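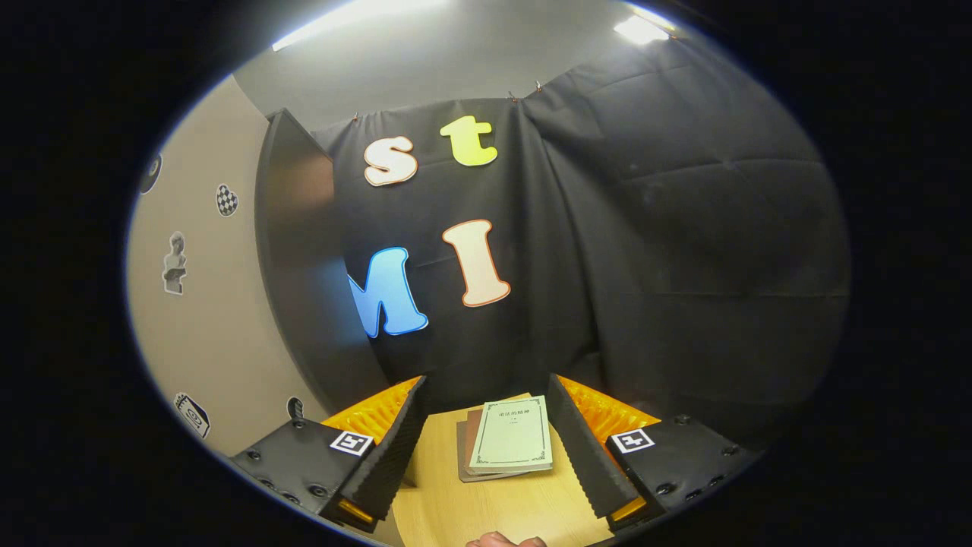
Trullholm Handheld Gripper Recordings
Data card and recording rules, release 7

Last changed: March 14, 2019

Summary

Trullholm is a collection of short recordings made with a hand-held two-finger gripper. The person holds the gripper and does a small table task with it, and the camera on the tool records from the wrist side. No robot arm is used in the recording. The release has 1150 episodes. The tasks are with books, boxes, cups and cloths.

This file has two purposes. It says what is in the data, and it gives the rules we ask everybody to follow when they add new episodes. Please read the rules before you record, even if you have recorded for us in the past. Several of them changed in January.

Who should use it

The data is meant for people who train or test grasping policies from wrist camera video. It can also be used for work on marker tracking. We do not recommend it for measuring human hand motion. The hand is mostly behind the camera and only small parts of it come into the picture, for example a fingertip at the lower border.

Folder layout

episodes/ one folder for each episode
calib/ lens and marker calibration, one file for each tool
tasks/ the task sheets, plain text
checks/ results of the checking step, with reasons for refusal
notes/ free notes from the recording person

The task sheets for the book tasks are under tasks/books. The sheet for a stack of two books is the one most people ask for, so it has its own short section further down.

Rules for the tool

R1. Both fingers must carry their square marker. The marker is black and white and sits on the black housing. Do not cover it with tape, and do not write on the white border. If the border is damaged, print a new marker from calib/print and measure it before use.

R2. Look at the foam pads before each session. A pad with a torn edge is changed. Change both pads together, also when only one is torn. We had a long discussion about this and some labs find it wasteful, but two pads of different age do not press the same way.

R3. The orange ribbed parts behind the pads are soft and will bend in use. They must return to their shape when you open the gripper. If one stays bent, stop and write it in the notes.

R4. Bolts are checked by hand at the start of the day. Use the short key. Do not use a power tool on the housings, the threads are in plastic on our units.

R5. Do not change the camera lens between episodes of the same session. The view is very wide and the corners are black. This is normal for our lens and the corners should not be cropped in the files you send. The loader crops them if you ask for it.

Rules for the place

R6. Choose a table where the gripper can come from the front without touching anything. Remove cups, phones and papers which do not belong to the task.

R7. The background can be busy. Stickers, posters, letters pinned on cloth and similar things are allowed, and we want to have them in a good part of the data. They must stay where they are for the whole session. A background that moves between two episodes with the same session number is a reason for refusal.

R8. Ceiling lights may be in view, but they may not flicker. Record a test clip of 30 seconds and look at it slowly before you begin. If you see bands moving over the ceiling, change the shutter setting.

R9. No faces, no name badges and no screens with private content. Hands and fingers are allowed. If a face comes in by accident, delete the episode on the recording computer and write only the episode number in the notes. Do not send it to us for blurring.

Rules for the objects

R10. Printed titles on books and boxes may be readable, in any language. Write the title in the notes as it is printed and do not translate it. An earlier release had translated titles, and it was very hard to match them with the video afterwards.

R11. Objects with personal handwriting are not allowed, also when the writing is on the closed inside.

Two-book stack, short sheet

Put the smaller or lighter book on top. The lower book should stick out on at least one side, so that the two covers can be told apart from the wrist view. Start with the gripper open and both pads in view, with the stack between them or a little beyond the tips. Hold this for a moment before you move. The episode ends when the top book lies on the table and the gripper is open again. Do not press the pile flat with your other hand during the episode. A session of this task is at most 35 episodes, then you rest.

Checking

Every episode is looked at by a second person who was not in the room. This person marks it as kept, kept with remark, or refused. Failed grasps are kept. Please do not remove them yourself, we need them.

Known problems

The Tetum loader reads the marker numbers in the wrong order when left and right are swapped in the calibration file. Use the Cabrera loader until this is repaired.

Episodes recorded at the Vornuseck site have the sound track still inside. We will remove it in the next release. Until then, please do not publish these files again.

Changes to the rules

Open an issue with the rule number in the title. Say which rule, what happened at your site and what text you propose. Numbers of removed rules are not used again.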